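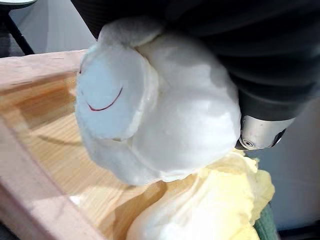

A visit to the Kedico woolen mill, Drulport

June 25, 2021

Kedico opened its Drulport mill to visitors for the first time in two years, and I took the early bus out to see it. Tickets were free but had to be booked. Our group met at the side gate by the loading bay, where Hsin-yi Liao checked us off and gave out earplugs and visitor badges. She has worked in the mill office for 22 years and led the tour from start to finish.

The mill spins yarn and weaves blankets, coat cloth and a small amount of upholstery fabric. It stands on the river because it once ran on water power. The wheel is gone, but the channel still passes under the dye house, and you can hear it through the floor when the machines are off.

We started in the wool store. Fleece arrives already washed, packed in bales, and is sorted again by hand before anything else happens. Pao-chu Mok was at the sorting table. She pulled a lock from two different bales and had us feel the difference. One was springy and a little rough, the other much finer. The rough one goes into rugs and heavy blankets. She said the store is kept cool all year, and it was the only part of the building where I wanted a jacket.

Next came carding. The carding machine is a long row of rollers covered in fine wire teeth, made by Halász and older than anyone on the tour. It takes in clumps at one end and gives out a thin, even web at the other. A fitter named Ming-te Fang explained that the wire has to be reground on a schedule and that finding people who can do it is getting harder. He does it himself now. The next machine divides the web into soft strands, and those go on to spinning.

The spinning room is loud. Even with earplugs, talking was not possible, so Liao had told us what to look for before we went in. The main thing is the twist. If a strand breaks, a worker walks over, joins the ends with a quick roll of the fingers, and moves on. I watched one man do this several times without seeming to look at his hands.

We then crossed the yard to the weaving shed. Kedico runs 10 looms there, though only some were working while we were inside. The order in progress was a gray and navy check for a hotel. Savita Singhal designs most of the patterns, and she had laid out her sample books on a bench by the door. She starts on squared paper and moves to the computer later. Some of the samples were old patterns from the company's early years, and two of those are coming back in September as throws. I liked the mustard one best. She did not think it would sell.

Finishing was the part I knew least about. Cloth straight off the loom is stiff and a bit greasy. It is washed in long troughs, then worked until the fibers mat together, then stretched and dried. A blanket loses a good deal of its width along the way, so it has to be woven oversize. After drying, the surface is brushed up. Liao passed around a piece from before and a piece from after — they felt like two separate fabrics.

The tour ended in the canteen with tea and a short talk by Yung-ching Cheng, the mill manager. He spoke mostly about water. Dyeing uses a lot of it, and the mill has put in a system, bought from Druloslow, that cleans and reuses part of the rinse water. Someone asked whether the river still changes color on dye days. He said it did when he was a boy and that it stopped long ago.

The mill shop is next to the canteen. Seconds are sold at a discount, with the flaw marked by a loop of red thread. I bought a single blanket with a small weaving fault near one corner. They also had yarn on cones and bags of offcuts.

Practical notes: the tour takes two and a half hours, and most of it is on your feet. Closed shoes are required. There are stairs to the carding floor and no elevator. Parking is limited, but bus 564 stops at the bridge, a short walk from the gate. Children under 4 are not allowed in the machine rooms. The next open day is planned for September, and booking is through the mill office.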